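**Stirnia 2 is out, and I've been playing with it since breakfast**

If you've been following along you know I've had a soft spot for Stirnia ever since Sayaka Takagi first put the planner up for download, back when it needed three config files and a prayer to move an arm across an empty table. Well, version 2 landed in June, and I've now had a good long morning with it (and a longer afternoon, and most of a pot of coffee). Short version: it's the first release I'd hand to a coworker without sitting next to them.

The big change is how it picks a grasp. The old planner chose one up front, worked out a path, and stuck to it no matter what. If the path went through a lamp, you got an error and started over. The new one keeps 5 grasp candidates alive the whole way through and drops them one at a time as the path gets filled in, so by the time the fingers close it has already checked that the arm can leave again with the object in hand. That last bit is what I'm so happy about! I've lost whole days to arms that could reach a thing just fine and then had nowhere to go with it.

Takagi's team at Hirnar built the new version almost entirely in simulation, using a room pack from Drellora that's full of ordinary household furniture and clutter. I asked her why they bothered with so much clutter and she laughed. "A clean table tells you your math is right," she told me. "A messy dresser tells you whether your planner is any good." The team runs 2,000 simulated pick attempts every night, each with the objects shuffled, and every failure gets saved with its random seed so that anybody can open the exact same mess the next morning and step through it.

I went straight for the drink can, naturally. A slim cylinder is a nice mean little test — it's narrow, it's shiny, and there's usually something taller standing right where you'd like your fingers to go.

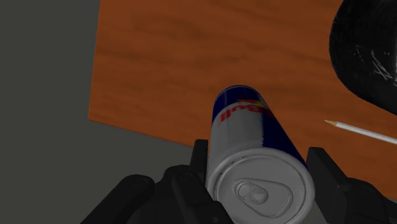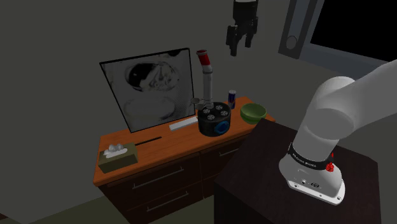 *Both from the simulator: the can in the gripper (first), and the arm with its gripper over the dresser (second).*

The perception side got some love too. There's now a proper split between "I know what this is" and "I know what shape this is," and the planner only insists on the second one. Aparecida Prado, who wrote most of that code, says the old version would flat-out refuse to plan near anything it couldn't name. Now an unknown lump is just a lump with a boundary, and the arm goes around it. She also added a confidence slider, which I cranked all the way down out of curiosity, and yes, the arm gets very shy. It took a route so wide I thought I'd broken something.

My favorite addition is a small one, though. The replay viewer finally lets you scrub backward! You can drag the timeline to the moment a grasp got thrown out, click it, and read a plain sentence telling you why ("left finger would touch neighbor on approach" was one of mine). You can keep up to 100 replays side by side before it starts deleting the oldest, and I do wish that limit was a setting.

Gripes? I've got a couple. The install still pulls in the Darwish physics package even if you already have another one you like, and the two of them fought on my machine until I made a fresh environment. The docs for the new grasp scoring are thin, mostly one page and a link to the source. And if you've got old Stirnia scripts lying around, expect to rewrite the bits that call the planner directly — the function names changed, and the converter tool missed a few of mine.

As for real hardware, Takagi says that's what the next few months are for. The simulated controller and the real one share the same interface now, so in theory you swap one line and go. She was careful to say "in theory" twice, and she wouldn't give me a success rate for real arms until they've got more hours on them.

The download is up on the project page, along with the dresser room and the seeds from the most recent nightly run. Start with the replay viewer, and make that fresh environment first.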